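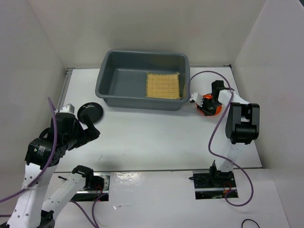

Photo: Wostitz Media Lab, June 2021

Chapter 3
Recording Your Own Voice

Okay, you've got a beat. Now I want you to talk over it, sing over it, or just hum if you're shy (I hummed for most of my first year, and I still like a couple of those tracks). This chapter is all about getting a clean voice recording with the gear you already have.

I'll be using Punix for the screenshots. It's free and it runs on pretty old computers, but if your school has Illora instead, don't worry! The buttons sit in different spots and do the same jobs. The Record button is red in both.

Before you start, save your Chapter 2 song under a new name. I lost a whole project one March by recording right over it, and I was grumpy for a week.
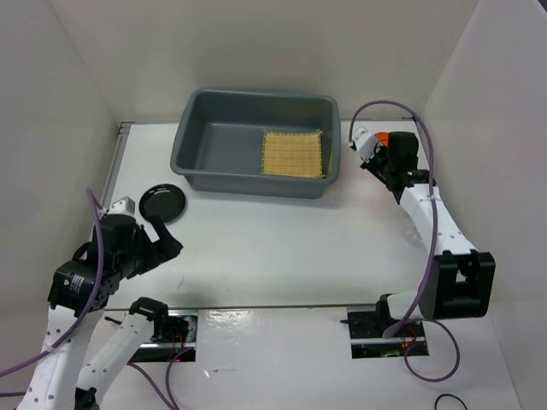 Next, pick your room. Small and full of soft stuff is what you want, so a closet packed with coats beats a big kitchen every time. Turn off the fan, put your phone on silent, and keep your mouth nearly 6 inches from the mic. Then record 5 seconds of nothing at all. I know, it feels silly, but we'll need that bit of quiet in the section on noise.

Words for this chapter: gain, clipping, take, pop filter, room tone.

You'll also need headphones, plain wired ones if you can find them, and the practice file called Yang, which is in the Chapter 3 folder. Open it now and press Play. Hear the hiss behind the voice? We'll start there.

3.1 Setting Your Gain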